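Navberg Round Boards: parts and layout notes
Chantal Cloutier, April 16, 2019

Notes for sorting red round boards and the wire harnesses that go with them. Boards and harnesses are kept in shallow trays. The working tray is stainless steel with white paper in the bottom. Change the paper every 300 boards.

Part names follow the Droturach list. Use "board" for the red circuit board and "harness" for the bundle of thin wires. Version 2 of the list drops the old short names.

Red boards with surface-mount parts:

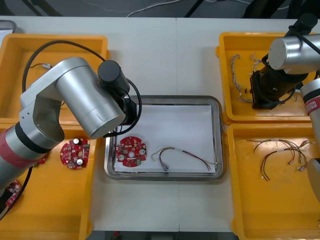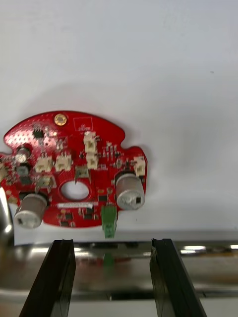
Where do boards with a bent capacitor go?
Put them in the reject bin and write the batch number on the tag. Chettiar collects the bin in June.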